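Odivby Motor Club, minutes of the meeting of 2019-01-23, held in the club house at Plistach

1. Minutes of the last meeting
They were read and approved with one correction: the entry fee for the hill climb is 41 pounds.

2. Hill climb
Hiltard gave permission to close the road on a Sunday in May. The marshals asked for six more radios. It was agreed to rent them from Galanis, and to limit spectators to 786 because of the narrow field at the second bend.
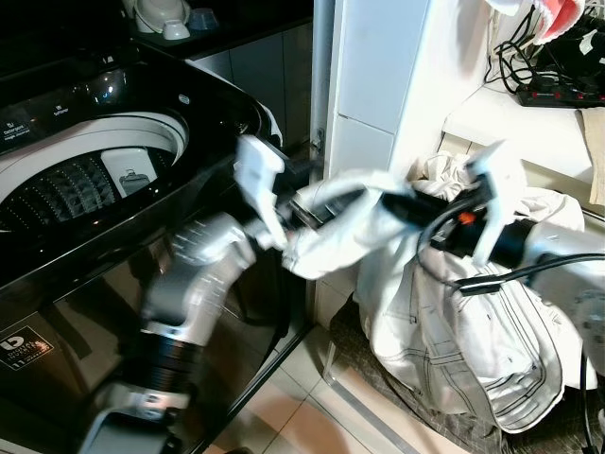 Washing machine with the lid open, detergent and softener marks on top.

3. Marshals' overalls
There are 18 sets in the store. Each marshal will collect one set in February and must sign for it.

4. Other matters
A member asked if the junior karts can start before the main class. No decision was made, the question goes to the next meeting.

The meeting was closed at 21.10.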